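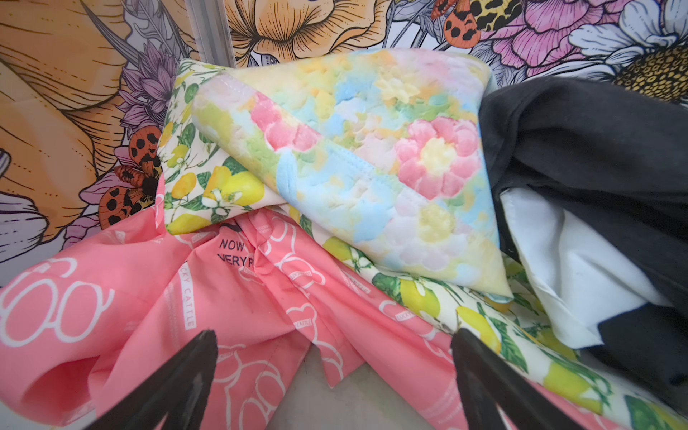

Mixed textiles at the pick station, seen from the gripper.

The sorting cell at Flimdale has been on the early shift since March, and I have been asked twice now to write up what it changed. I run the textile side, so these are the notes of one user. Warrick Ashby wrote the integration and can correct me on the controls.

The task is simple to state. Mixed fabric arrives in a heap, and each piece has to be separated and sent to the right line: clothing, household cloth, or small padded goods. A person does this without thinking. The two-finger gripper does it one pinch at a time, and most of the engineering goes into deciding where to pinch.

A padded pouch lying on top is an easy pick. It has stitched edges and keeps some shape when lifted. The hard pieces are the thin ones underneath. A printed cloth passes under the pouch and comes out on the other side, and the software has to decide whether it is looking at one item or two. Busy prints make that worse. Lemons on cream next to white bears on pink separate well by color, but a dark gray cloth folded around a white one was grouped as a single object for the first 7 weeks. Warrick retrained on our own stock and the error is now rare enough that I have stopped logging it by hand.

Before the cell, two people stood at the station for a full shift and rotated out at lunch. Now one person covers it. Lamai Ruangrit had most of those hours, and her job today is mainly exceptions: double picks, tangles, anything the system returns with low confidence. She handled 42 of those on a shift of 300 pieces last month. She reaches less and reads the screen more. Her shoulder is better. She also told me the day is longer, and I think that deserves the same weight in the report as the shoulder.

Marama Ruawai moved to repairs at the Plosley building. She asked for the move, and nobody's hours were cut. The rate for the exception role is still the old sorting rate, although it takes three weeks of training and more judgment per piece. I have raised this with Wiremu Kingi and am waiting for a number.

Open items on the technical side:

Thin synthetics still slip out of the fingers at full lift speed. We run them slower.

The wrist camera loses the lower layers when the heap is deep — spreading the load before the first pick helps, but that is a manual step and it lands on Lamai.

Label text is not used for sorting. Warrick wants to try it, starting with printed garments. I would fix the slipping first.

The second cell is planned for Statley, with the same gripper and a wider table. Lamai has asked to be there for the commissioning, and I have put her name on the request.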